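Komik cell, bin picking: the gripper fault
Gallery / Ratau project / Stoltar workshop
Posted 10 Mar 2024

Quick page, meant to do this properly and haven't. Several people asked what stopped the Komik cell and why the bin work is on hold. Picture first, notes under it in the order I found them in my notebook.
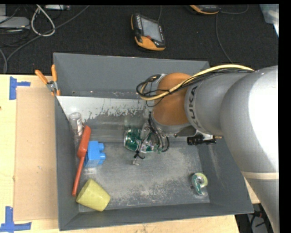

Komik cell, arm over the grey bin, mixed objects. Green can next to the gripper, cable loops up by the wrist.

What went wrong, short version
Gripper kept losing its signal in the middle of a move. Arm carried on, gripper let go. Not every time, not in the same place, not with the same object. Stopped work after run 767 when it let go at full height over the table instead of over the bin. Nobody hurt. Can went on the floor and rolled under the Kettler bench, dent in one end.

Fault was in our own wiring. Nothing wrong with the arm as far as we can tell. Please stop telling people the arm is broken.

Longer version
First drop was back in November and we put it down to a bad grasp. Fair enough at the time, the cup is a pig to pick up when it's on its side. Wrote "slipped" in the log and moved on. Then the same with the tape dispenser. Wrote "slipped" again. By the end there were 6 drops marked as slips, and going back through the log I think 4 of them weren't slips at all. The finger position jumps to open before the object moves. You'd see it in a second if you plotted it, we didn't plot it.

What we tried that didn't help:
Turned the speed down. Fewer drops for a morning, then just as many.
Swapped the fingertips. Tips were due anyway so no harm done.
New power supply. Same thing.
Restarted everything, several times, in several orders. Always seemed to fix it for a bit. It didn't.
Blamed the shiny can. Some of us still do. Shiny things are hard for the camera but that's a missed grasp, and a missed grasp looks completley different in the log.

What did show it up
Ran the arm with an empty gripper and no bin, just turning the wrist slowly one way and back. Signal dropped out near the end of the turn. Turned back, signal came back. Did it again with a hand torch on the cable and you could see the black bundle go tight at the tie and the plug lean over with it. Tie was too close to the plug. No slack left for the last part of the turn, all the pull going straight into the connector.

Explains why it looked random. Objects against the left wall of the bin need the wrist further round, so they dropped more. Objects on the open floor of the bin hardly ever. We had been shuffling the objects between runs (as we're supposed to) so the pattern never stood out.

The safety bit, please read even if you skip the rest
The drop on its own is a nuisance. The worrying part is what the gripper does when it can't hear anything. It opened. That was set on purpose early on so nobody could get a finger stuck, and it made sense when we were only handing it soft things. With a can or a full bottle a metre up it's the wrong choice. And the arm didn't know. It finished the move, went to the next pick and would have gone on all afternoon.

So two separate faults really:
1. Cable pulled at the plug.
2. Losing the gripper signal didn't stop the arm.

Number 2 is the one that should have been caught before we ever ran it. It was on the Ratau checklist and it had been ticked. The test behind the tick was pulling the plug with the arm parked, and with the arm parked it does stop. In the middle of a move it doesn't, the check only ran between moves. Daft, but there it is.

What's been changed
Tie moved back from the plug, more slack left at the wrist.
Plug now has its own clamp so the cable can't lean on it.
Gripper holds on signal loss, doesn't open. Hand release is next to the stop button, try it before you need it.
Arm stops straight away if the gripper goes quiet, moving or not. Tested mid-move, 7 times, different wrist angles, stopped every time.
Log now says "signal lost" in its own column. No more writing "slipped" unless you watched it slip.

Not done yet
The loop still needs a proper guide. Ties are a stopgap, they creep along the cable over a week or two and then we're back where we started. Guide is drawn, not made.
Screen or low fence along the front of the table. Argued over, not ordered. Until then stand behind the yellow line when it's running, and yes that includes when you are "just looking".
Going back through the older runs to sort real slips from signal drops. Slow job. If you used the November grasp figures in anything, hold off using them again until it's finished. They make the grasping look worse than it was.

If you're on the cell before the guide goes in
Turn the wrist both ways by hand control before the first run and watch the cable, not the screen.
If a tie has moved, don't push it back and carry on. Stop and write it down.
Anything heavier than the bottle stays out of the bin.
Any drop, stop. Even if it landed nicely. Note the object, which wall it was near and what the log said.

Questions that came in
Can we carry on at half speed? No. Speed made no diference to the cable, see above.
Is the other cell at Stoltar the same? Same cable, different wrist. Checked it, there's more slack, but the stop check had the same mistake in it so that's been changed as well.
Did we lose data? No, all the runs are there. It's the labels that are wrong.
Can I have the can back? It's on the shelf over the Kettler bench with a sticker on. Please leave it there, we want a comparison for the dent if there's another one.

Will add the cable guide to this page once it's fitted.

Back to Ratau gallery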